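Partitioned Boxes for the Small-Parts Table
December 17, 2019

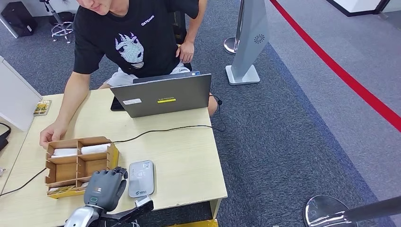

The supply table at Girlow has been restocked and rearranged, and the small packets that used to live in the bottom drawer of the gray cabinet now go in cardboard boxes with slotted partitions. Darlene Ross set up the first ones last week. If you go to the drawer and find it empty, look on the table by the window.

The boxes are the kind that ship flat. The partitions are separate strips with slots cut halfway through, and they slide together into a grid before they drop into the box. Put the long strips in with the slots facing up and the short strips with the slots facing down. If one edge sticks up higher than the rest, a strip is upside down. Pull the grid out and do it again. Pushing on it will crease the cardboard, and a creased strip won't hold a compartment open for long.

We bought 40 of these from Pelletier in June and have used 6. The others are on the top shelf in the hallway closet, still bundled. Take one if you need it for your own desk, but please write it on the closet sheet so Darlene knows when to reorder.

One kind of packet goes in each compartment. Larger packets can be rolled or folded to fit, provided the label ends up on the outside. If a packet won't go in without bending the partition, it belongs in the Kimell bin under the table. Don't stack two kinds in one slot, even for a day. That was the trouble with the drawer, where the wipes and the screen cloths got mixed and we ended up ordering more of both.

When a compartment is empty, leave it empty. Several people have been moving packets over to fill the gaps, and then the refill list doesn't match the box. The list is taped inside the closet door and follows the same layout as the compartments, starting from the back left corner. Gaétan Marchand refills on Tuesdays and goes by the list, so anything that has been moved will get the wrong packets on top of it.

A few other points about the table itself. Laptops are fine there as long as they stay toward the far side and leave room for the box. Phones and chargers should go home with their owners. There were 4 chargers left behind at the end of last week, and they are now in the basket at the front desk. Drinks stay on the counter. The boxes are plain cardboard and one spilled coffee will finish them.

We looked at the plastic Rideck trays before going with cardboard. They would last longer, but the dividers are fixed and most of the compartments were too narrow for the bigger packets. The cardboard grid can be left partly unassembled to make a wider slot at one end. Darlene can show you how if the instructions on the bundle aren't clear.

The old drawer will be used for printer paper after the holidays. If you still have something in there, clear it out before the break. Each box holds up to 30 pounds according to the label, so there is no need to carry them half full, but do pick them up from underneath and not by the sides.

Questions about supplies go to Darlene. Refill requests that can't wait until Tuesday go to Gaétan.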